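3.2 Storage conditions and moisture uptake

Dried beans kept in the home are seldom held at a steady humidity, and the published cooking times assume that they are. We therefore compared two varieties, Nimwood and Prantl, over 20 weeks of storage beginning in May. Both were bought from a single wholesaler and sorted by hand to remove split or stained seed. Each lot was divided between paper sacks and lidded plastic tubs, and all lots stood on the same shelving in an unheated store.

Samples were weighed on arrival and again at intervals of two weeks. Moisture content was found by oven drying. Soaking tests used tap water at room temperature, and seed that had not swollen after 17 hours was classed as hard. The 5 g subsamples used in the pilot work gave a wide spread between repeats and were dropped.

Beans in paper followed the humidity of the store closely, with a short lag. Those in plastic changed more slowly – the lids were not airtight, and some exchange was expected. Hard seed rose in both varieties, but the rise was steeper in Prantl and began sooner in the paper sacks. Seed size had no clear effect within either variety.

Packaging in household use is mixed, and cardboard and translucent plastic (Figure 2) are often kept side by side.

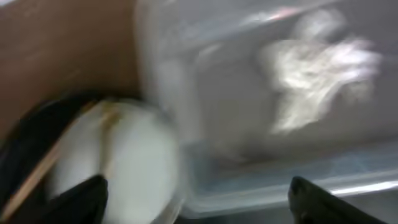 Figure 2. Cardboard and a translucent plastic container.

Plenuder, commenting on an earlier draft, objected that weight alone cannot separate water taken up by the seed coat from water held in the cotyledon, and that the slower change in plastic might reflect the coat only. We accept the point for the first two weighings. At later intervals the oven figures and the soaking results moved together, so the ranking of the treatments is unlikely to be affected. Section 3.3 deals with cooking time.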